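Toaster oven next to a wood cabinet – how much gap, and where does everything else go?

Posted in Kitchens & Small Spaces, 28 December 2018

I have one table that serves as my kitchen counter, and as of this week it also has to hold a toaster oven. My sister gave me a Berkura, which is a perfectly nice machine that takes up the space of a sleeping dog. The table already has a mug tree, a basket for vegetables, and a little wooden drawer cabinet from Hendriks that I refuse to part with because it holds every utensil I own.

The only outlet is on the right, so the oven has to go on the right, and that puts it beside the cabinet. There are 2 inches between them if I push. Is that enough? The manual says to "allow adequate clearance," which I suppose is what you write when you have run out of manual. I would also like to keep a patch of table where I can chop an onion. I'm told people do this.

The table is 20 inches deep, if that matters, and it can't move. I've asked it.

lowcounter_lil

Go back to the manual and look for the installation page, not the quick start sheet. Mine had "adequate clearance" on the sheet and a real number buried in the booklet, next to a drawing of a man looking pleased with his oven. If you have lost the booklet, write to the maker and ask. Whatever figure they give for the sides, back and top is the one to use, and I would not call 2 inches enough until you've seen it in print.

Wood beside a hot metal box is the part I'd worry about. After you've run the oven for a while, put your hand on the side of the cabinet. If it's too warm to leave your hand there, the cabinet needs to move. Mine was a cheap Kuvberg thing and the finish went cloudy on the side facing the oven, over one July of making toast in there so I wouldn't have to turn on the big one. It never came back. I have since turned that side to the wall, where it can think about what it did.

Other things I learned the slow way:

Leave room for the door to drop fully open. Measure it open, then add the length of your own forearm.

Nothing goes on top. It looks like a shelf. It is going to keep looking like a shelf for as long as you own it.

Keep the cord out from behind the oven.

Vegetables go at the far end from the heat. Corn especially dries out faster than you'd think. The mug tree doesn't care much, but put it against the wall so you don't catch a handle with your sleeve while reaching past.

That gives you the front middle for the onion.

cunell_kitchen_refugee

just get rid of the cabinet. utensils can go in a jar. i have 8 forks in a jar and i'm fine

parsnip44

The cabinet stays, parsnip44, but I salute your forks. Found the booklet (in the cabinet, naturally) and I'm off to look for the pleased man. In the meantime the oven stays unplugged. I've attached how the table stands today, so feel free to be rude about it.

lowcounter_lil
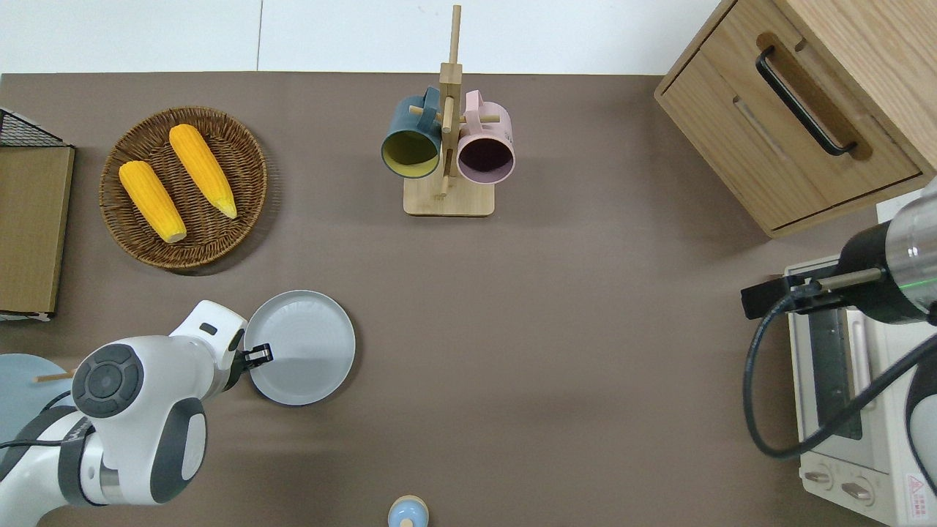 Oven and cabinet on the right, corn in the basket over on the left, mugs by the wall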